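The Block on the Stick

Every household with a child in it owns one. Ours lives on the bookshelf next to the phone charger, where it has outlasted two phones. You know the thing: coloured shapes on a rod, on which a small person is meant to learn about order and instead learns about throwing.

I had not given the threading toy much thought until a rainy weekend in Betbridge, when I paid $4 at a church sale for a bag of beads and blocks with holes in them and no rods whatsoever. The woman on the till said the rods were "probably in another bag." There were 11 other bags. I bought none of them, on principle, and have regretted it ever since.

A block with a hole in it is a peculiar object. It looks finished until you notice the hole, and from then on it looks like it's waiting for somebody. A cube is the worst offender. A round bead will go on a rod any old way and nobody minds, but a cube has faces, and faces have to line up with the cube underneath or the whole stack looks like it was put together on a moving bus. 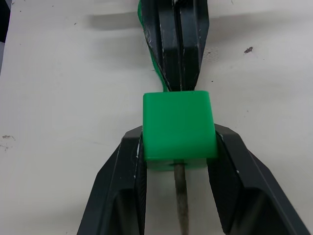 Grown-ups are hopeless at this. I have watched a dinner party of otherwise capable people hunch over a set after dessert, tongues out, trying to get the hole over the end of the rod without looking underneath. The trick is to tip the cube and look. Pride prevents it. My own toddler, who has none, simply turns the rod upside down and pokes it in from below, then wears the result as a sceptre.

There is a snob's market, naturally. The Boros catalogue will sell you a set in 20 muted colours, each named after something you'd find on a beach in poor weather, for $198. Nustska makes a cheaper one in proper green and proper red, the kind of green that can be spotted under a couch from the kitchen doorway. I'm firmly in the bright camp. Nobody ever trod on a bright green cube and claimed they hadn't been warned, though I've sworn at one all the same.

As for the orphans from Betbridge, they've been through several careers. Shoelace threading was a favourite until the shoes were needed. A knitting needle did well for a week. Last September I took the lot to my sister's in Onddale, where a length of garden cane turned out to be a hair too thick for every single hole, and we spent the better part of an afternoon on the back step with sandpaper, fixing the cane, while the children played with the bag.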